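Drindora Home Tasks course pack, reviewed after a semester with a student robotics club

The Drindora Home Tasks pack is sold to schools and clubs that have a humanoid, or the use of one, and don't know what to do with it after the waving demo wears off. You get a printed teacher binder, student workbooks, a license for the Dostis recording software and a box of props. The sales page says a club with no programming background can go from unboxing to "meaningful household autonomy" in a semester. I help run the after-school robotics club at Pokham, and I didn't believe that sentence when I read it in February. I still don't. There is a decent course in the box, though, and I'll try to be fair to it.

We ran the pack with 18 students, mostly juniors, with a handful of sophomores who had come over from the wheeled robot team. Kathleen Hegarty taught the sessions and I did the setup, the teardown and most of the complaining. We paid full price out of the club account.

What's in the box

The binder is the best part and I'd rather have bought it alone. It is written by someone who has stood in a room with teenagers and an expensive machine. Each session opens with a page of what can go wrong, in plain words, followed by what to say when it does. There is a good section on who holds the stop button and how to hand it over out loud. Kathleen copied that page and taped it to the wall, and we now use it with every robot we have.

The student workbooks are thinner. A lot of the space goes to boxes where students write how they feel about automation, and the paper is glossy, so pencil smears. By the second unit most of ours had switched to their own notebooks.

The props are poor. A set of plastic dishes too light to stay put when a finger brushes them, a laundry bag, some colored clips, and a "training cloth" the size of a bandana. The training cloth is supposed to get you through the early fabric exercises. It's stiff, with a rubbery coating on one side, and it behaves like no piece of household cloth I have ever handled. Students learned to pick it up quickly and then had to unlearn everything when they met real bedding. Skip it and bring a pillowcase from home.

The three units

The course is split into 3 units: objects, doors and drawers, and fabric. You're told to do them in order, and the binder is strict about it.

Objects is fine. If your students have used any kind of gripper they'll find it slow, and ours did. Doors and drawers is better than I expected, mainly because it makes students write down where a person would stand before they decide where the robot should. It took us longer than planned. Our cabinet door sticks, and the binder assumes yours doesn't.

Fabric is why people buy the pack. It's the unit on the front cover, and it's the one that Joubert, the other course we looked at, leaves out completely. Joubert's sales rep told us fabric was "not classroom ready." At the time I took that as an excuse for an unfinished product. Having taught it now, I think he had half a point.

The main exercise has students working on a bed sheet from the side and from underneath, reaching for the hem with both hands. The theory is that cloth is easier to understand when it's hanging than when it's lying flat, and that students should study the recording from the robot's own head as well as watching from across the room. The theory is good. Mpho Mokgethi, who had been bored stiff through most of the first unit, spent a whole session going back and forth through one recording trying to work out which way the hem was about to fold. I haven't seen any other exercise in the pack hold a student like that.

The instructions for it are a mess. The binder gives the exercise 2 pages, and one is mostly taken up by a diagram of a sheet with arrows on it. The arrows don't say whether they mean the cloth's motion or the hands'. We guessed the hands. The answer notes at the back suggest the cloth. There's no advice on sheet size, on how far the fabric should hang, or on where helpers should be, and all of those change what the robot's cameras get.

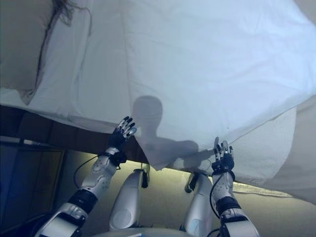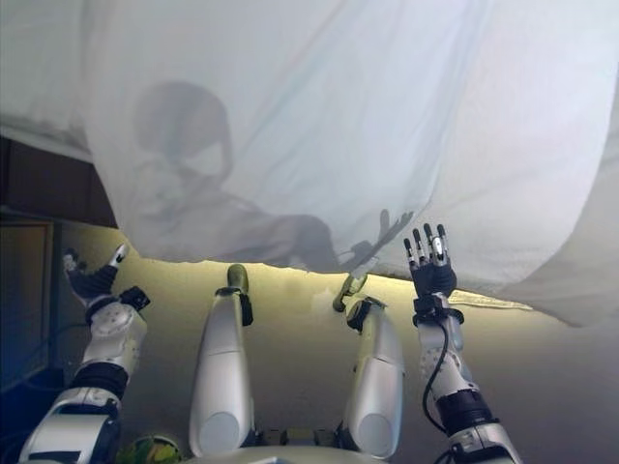 Fabric unit, head view: both hands up toward the sheet, with a gray shadow on the cloth.

What the fabric unit gets wrong

Start with light. Shadows fall across the sheet and the pack has nothing to say about them. Students reviewing the recordings kept marking a shadow as a fold or a fold as a shadow. Kathleen turned this into a lesson of her own, asking the group to go through a recording and mark everything dark on the cloth as either crease or shadow, then trade with a partner and argue. It was the best part of the unit and it isn't in the pack. If you're spending this much on a course about cloth and cameras, somebody at Drindora should have spent an afternoon moving a lamp.

Then there's left and right. When the robot is on its feet and you're behind it, everyone agrees which hand is which. Put it on its back under a sheet, look at the recording on a laptop, and you'll hear three students say "left hand" and mean different things. The binder uses "left" for the robot's left in the text and, as far as I can tell, for the viewer's left in the diagram. We put colored tape labels on the laptop bezel and made a rule that only the operator's words count. Put that rule on your first slide.

The grading rubric is my biggest objection. It scores the exercise pass or fail on whether the hem ends up in both hands. That sounds rigorous until you watch students chase it. They stop caring how the grip was made. A lucky snag on a stitched edge scores the same as a planned pinch, and a careful attempt that lets go early scores zero. One group repeated the same sloppy swipe until it caught, wrote "pass" in the workbook and went to get snacks. I don't blame them, the rubric told them to. We threw it out and graded the attempt notes: what you expected, what the cloth did, what you'd change. Grades spread out properly after that, and the quieter students did much better.

As for autonomy, the word on the sales page, there isn't any in the course as we ran it. Students operate, record, review and label. Late in the unit there's an optional session where you send your recordings off through Dostis and get back a trained behavior to try. Ours came back after we'd stopped for the semester, so I can't review it. I'd be slow to promise it to parents. The operating and reviewing are worth teaching by themselves, and I wish the company would just say so.

Dostis, the software

It records and it plays back, and the playback is good. Scrubbing is smooth even on our older laptops and you can put notes right on the timeline. Labeling is clumsy. Every label needs a category picked from a long menu, the menu forgets where you were, and "cloth, edge" and "cloth, hem" are separate entries with no explanation of the difference. Half our group used one and half used the other. Merging them afterward cost me an evening.

It also logs you out if the lid closes. With teenagers, the lid closes.

Support answered my first email within a day and was polite about it. The second, asking about the diagram arrows, got a link to the same diagram.

Space and time

The binder says a session takes an hour. Plan on 2 hours for fabric, and that's with an adult there early to get the sheet and the robot in place. You also need a real bed or something the same height and depth. A table with a sheet over it gave us a hem that hung too straight, and the exercise became dull. You'll want space on both sides too, more than the floor plan in the binder shows, and a carpet or mat if the robot is going to be down at that level.

Keep the groups small. A crowd around a bed can't see anything, and the ones at the back drift off. We split the club so that one group was at the bed while the others reviewed recordings, then rotated. The binder suggests the whole class watch together, and I can only think that whoever wrote that part wasn't the person who wrote the rest.

Should you buy it?

If your club already has a humanoid and an adult who likes rewriting lesson plans, maybe, at a discount. The binder's safety and handover material is excellent and the fabric exercise is a strong idea that needs a second draft. If you were hoping to hand the box to a substitute and walk away, no. If you don't have a robot yet, the pack is no reason to get one.

Kathleen is more generous than I am. She'd give it four stars out of five and says the gaps made her teach better. I think that's a compliment to Kathleen. From me it gets three, and one of those is for the page about the stop button.

We're running fabric again next semester with a fitted sheet, which the pack doesn't cover at all. Mpho has asked to write the instructions, and I've said yes, on the condition that every arrow gets a label.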